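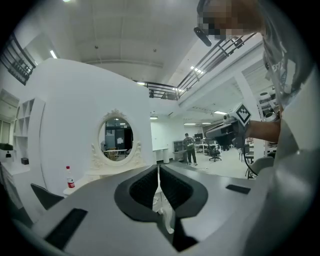 **Ciltow office building to stay open later for tenants from November**

The Hestham Business Association has confirmed that opening hours at its shared office building in Ciltow will be extended from November. Tenants will be able to use the open-plan floor until 10 p.m. The present closing time is 7 p.m.

The change follows a survey of member firms carried out over the summer. The association received 1,048 responses from across Hestham, Pillden and Ciltow. Longer evening hours were the most frequent request, followed by better bus connections and more bicycle parking.

"Many of our members work with customers in other time zones, and others have family duties in the late afternoon," said Kulsoom Yousafzai, who chairs the association. "They asked for a building that fits the day they have."

Monthly fees will remain unchanged until the end of the current lease year. Tenants on a part-time plan may use the evening hours on the days already included in their agreement. The reception desk will continue to close at 5 p.m., and entry after that time will be by key card. Cards issued before the spring will need to be exchanged at reception before the new hours begin.

Meeting rooms on the upper floor may be reserved in the evening for up to 3 hours per booking. The kitchen will remain open, but deliveries will not be accepted after reception has closed.

Wajid Gondal, building manager, said that heating and ventilation schedules would be adjusted in stages. Tenants who find the floor too cold in the evening are asked to report it through the usual service form.

The Pillden bus company has been asked to consider a later departure from the Ciltow stop. A reply is expected before the winter timetable is printed.

A similar extension at the smaller Haugen office is under review. Linnea Lindholm, who is responsible for member services, will receive comments from Haugen tenants until the end of the month.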